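Pilgrims Return to Stodon for the Feast of the Well

July 31, 2019

The little town of Stodon was full to bursting this month as the parish of Gamodthorpe brought its statue of Our Lady down the hill for the feast of the well, a tradition the older families will tell you goes back further than anyone's grandmother could remember. There were 73 walkers at the start, and by the time the procession reached the river chapel the number had grown to 100, with babies in slings and a good many folks who had only stepped out of their doors to see what the singing was!

The feast follows nine evenings of prayer, held in a different home each night, and the host family always puts out something to eat afterward – usually far too much. Two of the evenings were held outdoors this year on account of the heat, and those were the ones people kept talking about, with the rosary said under the walnut trees and the children allowed to stay up until the last hymn was done.

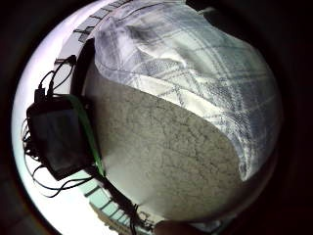

Flowers, Bread and a Longer Route

The statue's wreath came once again from Flominia, the flower shop on the market square, which has made it for as long as the shop has been open and has never sent the parish a bill. The blessed bread was baked at Namboodiri, the bakery by the bridge, and handed around after Mass while it lasted (it did not last long).

Walkers also took a longer route this July, going past the old mill so that residents of the nursing home could watch from the garden and receive a blessing at the gate. It added a fair bit to the walk, and the uphill part is no joke in July, but the parish says it would like to keep the change next year.

The statue will stay in the river chapel until the end of summer, and the doors are open every morning for anyone who would like to light a candle or simply sit a while in the cool.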